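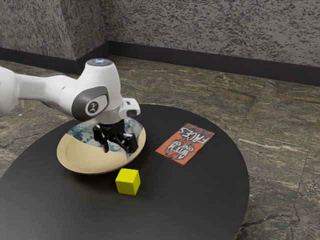

Ilona Szénási wants earlier first lifts and a cap on day passes, and she put both requests in writing after last season's holiday weeks. Clandham Mountain Resort has adopted them for the coming winter.

Clandham, Aug 15, 2023 – Clandham Mountain Resort today published its operating plan for the winter season, which opens in November. The plan changes lift hours, day pass sales and beginner access during peak weeks.

The Rácz gondola and the Zorkavero chairlift will start loading 30 minutes earlier on all peak dates. Day passes for those dates will be sold online only, and sales will close once the daily limit is reached. Season pass holders are not subject to the limit.

Lift line times will be measured at the base and mid stations by Ikix, a supplier of gate and ticketing systems. Readings will be posted on the resort website and on display boards at the base area – the same figures will be used by lift staff to open or close additional loading lanes.

"Last winter the longest waits were recorded at the mid station in the late afternoon," said Tibor Boros, head of lift operations. "The extra lane there is 122 feet long and keeps returning skiers separate from those going up."

The beginner area has been regraded and now has 2 surface lifts. Ski school groups meet on the lower side, away from the gondola exit. Lesson reservations open with pass sales.

Parking lot B gains 200 spaces, for a total of 531. Shuttle service between the lot and the base area will run continuously during lift hours.

Passes bought for the previous season cannot be carried over. Cards with a working chip can be reloaded.

Media contact: Dénes Bárány, Clandham Mountain Resort press office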